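Capítulo 8
Tirar a mesa: a tarefa que ainda não está resolvida

Todos os anos alguém anuncia que a máquina doméstica está pronta. O anúncio costuma vir com um vídeo curto, uma cozinha muito arrumada e um objeto que passa de um sítio para outro. Neste capítulo vamos olhar para a mais modesta dessas tarefas, arrumar uma mesa, e perguntar o que falta entre agarrar uma coisa e fazer o trabalho. 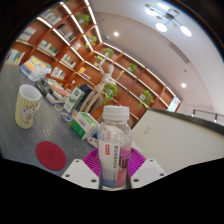
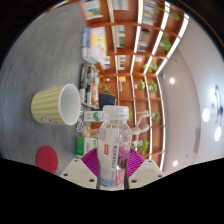

Figuras 8.1 e 8.2. Garrafa de plástico transparente presa entre os dois lados da pinça; à esquerda, sobre a mesa, um copo de papel às riscas.

8.1 O que conta como tarefa feita

Uma garrafa segura numa pinça é uma garrafa segura numa pinça. O estudante deve resistir à tentação de ler ali mais do que isso. Para onde vai a garrafa? Fica na mesa, vai para o lixo, volta ao frigorífico? Quem vive na casa responde sem pensar, e responde de maneira diferente se ainda houver água lá dentro. A pinça não tem opinião sobre o assunto, e alguém terá de lha dar.

O copo de papel põe um problema de outra ordem. A força que basta para segurar uma garrafa cheia pode amolgar um copo vazio, e um copo com dois dedos de café não admite a inclinação que um livro tolera perfeitamente. Acrescentem-se livros empilhados, caixas de vários tamanhos e plantas nas prateleiras, e a palavra «arrumar» passa a cobrir uma dúzia de operações com pouco em comum.

Chamaremos tarefa completa àquela que satisfaz o morador sem que ele tenha de voltar atrás para corrigir. É uma definição exigente e pouco popular entre fabricantes.

8.2 Um número e o que ele esconde

Humaira Durrani e Imad Sayegh avaliaram em Tusmont um sistema de arrumação chamado Hattar. Em 275 tentativas de pegar num objeto e pousá-lo noutro ponto da mesa, o sistema falhou oito. O folheto comercial ficou por aí, e percebe-se porquê.

Os autores, porém, fizeram também a pergunta incómoda: quantas mesas ficaram arrumadas do princípio ao fim, sem ajuda? De 61 mesas, oito. A distância entre os dois resultados não tem mistério. Uma mesa exige muitas pegas seguidas, e os erros pequenos acumulam-se. Uma garrafa pousada demasiado perto da borda conta como êxito na primeira medida e acaba no chão durante a segunda.

Areti Galanis contestou o critério. No seu entender, uma pessoa ao lado da máquina, pronta a intervir de vez em quando, já seria um progresso para muitas casas. O argumento merece ser ouvido, embora deixe por pagar o tempo dessa pessoa. Se é preciso estar ao lado, mais vale levantar o copo.

8.3 A oficina não é mais fácil, é mais repetida

Costuma dizer-se que a indústria já resolveu tudo isto. Resolveu uma parte. Na linha de embalagem da Oler, a mesma caixa chega à mesma posição, virada para o mesmo lado, e Ferdinand Wallner registou 1673 ciclos sem paragem. Quando se misturaram três formatos de garrafa no tapete, a linha voltou a precisar de um operador no primeiro turno. Grande parte da competência estava no tapete, nas guias e em quem os tinha afinado.

Uma mesa de sala não tem guias. Convém guardar esta diferença na memória ao ler as secções seguintes, em que se discutem a perceção de objetos transparentes (8.4), a escolha da força de aperto (8.5) e o planeamento de sequências longas (8.6).

Antes de prosseguir

Escolha uma mesa da sua casa e arrume-a devagar, anotando cada decisão que toma. Marque as que dependem de saber a quem pertence um objeto ou se alguém ainda o vai usar. Guarde a lista, que será retomada no final da secção 8.6.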